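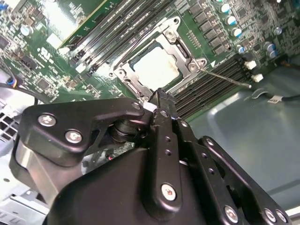 Vivek Nigam wrote back on the first draft of this card that it gave the gripper specification twice and did not say once what happens to the people at the bench, and that he would not sign it off until it did. The section "Effect on the work" was added in reply.

Pastent teardown set

README and data card

Contents

Pastent is a set of recorded episodes from the board recovery line at Karnard, where retired server machines are taken apart for reuse. Each episode covers one attempt by a robot arm at one step inside an open chassis. The steps are those that come before a processor is lifted out: approach to the socket, contact with the load lever, release of the lever, and opening of the retention frame. Removal of the processor itself is not included. It is still done by hand.

The set holds 2,187 episodes. Of these, 249 are marked as stopped by the operator. They are kept in the release and should not be filtered out without a note in any results.

Folder layout

episodes/ one folder per attempt, with wrist camera video, joint positions and gripper width
labels/ step name, outcome, reason for stop where there is one
notes/ free text written by bench staff, 700 entries, in English
splits/ lists for training and testing, divided by chassis so that no machine is in both

Joint positions and video are aligned by timestamp. The clock on the second bench ran slow until June; the affected episodes carry the flag clock_fix and have been corrected once. Do not apply the correction again.

Collection

Recording took place at two benches during normal shifts. The operator placed the chassis, opened it, chose the step and started the arm. No machine was prepared specially. Boards arrived with old thermal paste, cables still fitted and expansion cards in place, and they were recorded in that state. The arm and gripper were supplied by Stususard. The control software is Mittal, used with default force limits except on the lever step, where the limit was lowered after staff reported bent levers.
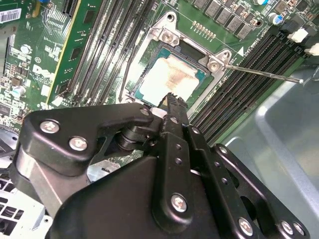
Figure 2. Gripper finger just below the processor. Paste residue on the heat spreader; load lever extending over the chassis floor.

Labels

Outcome is one of done, not done, stopped. It was entered by the operator at the end of the attempt and later checked against the video by Attila Bozsik. Where the two disagreed, the operator's label was kept and the second label stored in outcome_check. Most disagreements concern the lever step. A lever can look released from the wrist view while still under tension, and the operator could feel this by touching it.

Effect on the work

Before the arm was installed, one person did the whole teardown of a machine, from lid to tray. The job is now divided. The operator loads, watches and finishes, and handles processors and memory by hand. Lever work was the main source of sore thumbs reported on the line, and staff asked for it to be moved to the arm first.

Other changes were less welcome. Operators report more time standing still, and less say over the order in which a machine is taken apart. Several notes entries say that waiting for the arm is more tiring than the work it replaced. New starters learn the socket steps later than they used to, and two of the longer-serving staff now set aside machines for them to strip entirely by hand. Those machines are not in the set.

Pay grades were not changed. Stop rates are not used in staff reviews, and operator names have been removed from all files for the same reason. Users of the set must not try to recover them from the notes or from shift times.

Known limits

One site, one gripper type, a narrow range of server boards. Desktop boards are absent. The wrist camera loses sight of the far side of the socket on close approach. Reflections from bare metal cause errors in depth estimates, and no depth data is supplied.

The notes were optional and were written more often after a stop than after a success. They should not be read as a balanced record of opinion at the benches.

Version

Card last revised March 12, 2023. Corrections to labels go to Attila Bozsik, with the episode folder name and the time in the video. Questions on staff notes and consent go to Vivek Nigam.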